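TP robotique — séance 5 : saisie et rangement de petites pièces
Notes de cours, groupe de S. Honkanen (complétées par Impi Toivonen)
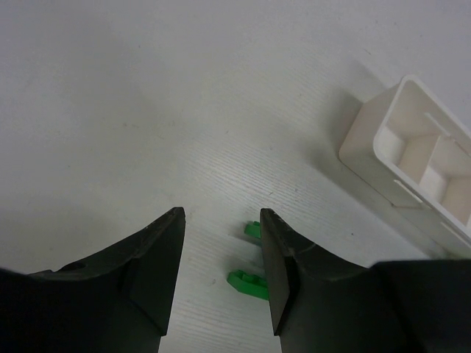 Fig. 1 — Vue caméra poignet, pièces vertes entre les doigts, bac blanc à droite.

Rappel séance d'avant : repère pince ≠ repère caméra. Ne pas mélanger les deux dans le script, la moitié des binômes l'a fait.

Tâche du jour : prendre une pièce verte, la déposer dans un compartiment du bac. Une seule à la fois. Projet Oler, suite.

À faire dans l'ordre
— ouvrir la pince à fond, vérifier les patins intérieurs (poussière = ça glisse, chiffon sec)
— se placer au dessus de la pièce, vitesse lente
— descendre, s'arrêter 2 mm avant la table
— fermer, attendre, remonter
— bac : viser l'intérieur d'un compartiment, jamais la cloison

Attention à l'occlusion. Sur la fig. 1 le doigt droit cache une partie des deux pièces, donc le contour détecté est faux et le centre calculé aussi. Solution : prendre l'image plus haut, AVANT la descente, et garder cette position. Ne pas recalculer en bas.

Autre piège : ombres sur table claire. Seuiller sur la teinte, pas sur la luminosité. Seuil de départ 46, à ajuster selon l'éclairage de la salle.

Forme en escalier de la grosse pièce → choisir deux faces paralèlles pour serrer. Sinon elle tourne dans la pince.

Compte rendu : 7 essais par binôme, noter réussite/échec + cause probable. Schéma des repères obligatoire. A rendre début November (novembre !) à Venla Karppinen, casier du labo.

Prochaine fois : dépose avec orientation. Relire le poly Heinonen, partie calibration.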